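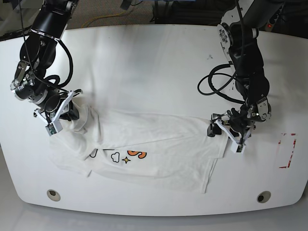
4. Setting up your travel journal on Trerkano

Quick version. Updated 27/01/2021 for the new menus. If yours still has the green sidebar, log out and back in.

Before you start: account confirmed, one trip in mind, a cover photo on your computer. Phone works too but the map is fiddly.

1. Go to Journals > New. Give it a short title. "Birnbridge in March" is fine. You can change it later, the web address you can't.

2. Pick who can see it. Private, Link Only or Everyone. Default is Everyone!! Check this before you type anything about being away from home.

3. Add your stops. Type the town, wait for the drop-down, click it. Don't just hit Enter or the pin lands in the middle of the ocean.

Note: small places may not come up. Pernalier didn't for me. Drop the pin by hand and type the name in the Label box.

4. Drag the stops into order. Dates fill in from the first and last day, fix the ones between.

5. Upload photos. Max 20 per entry. Wait for the gray bar to finish, then Save. Closing the tab early loses the lot and there is no draft copy.

CAUTION: photos keep their location unless you tick Strip Location. One tick per entry, it does not carry over to teh next one.

6. Write the entry. 382 words shows on the front page before the "read more" line, so put the good bit up top. Hiking, food, whatever.

7. Email posting (optional). Settings > Post by Email > Get Address. Subject line becomes the title. Signature lines get posted too, so delete yours first. Send a test and give it three minutes.

8. Hit Preview, then Publish. Followers get one email per entry, not per edit.

Moving an old blog over: use the Tedesco import file, under Tools. Mine had 127 entries and took most of an evening. Comments come across, captions dont. Export a copy of the old one first.

Next section: 5. Printing your journal as a book

Comments

mapsandmud: Step 3, yes. My whole road trip was in the Atlantic.

porchlight_gal: Can two people post to the same journal? My sister is coming with me this time and she takes all the good pictures!

reply from site: Yes, Journals > Share > Add Writer. She needs her own account.

slowroads: captions not importing is a pain, had to retype every one from our mountain week

Contact | Terms | © 2021 Trerkano Journal Help | Back to top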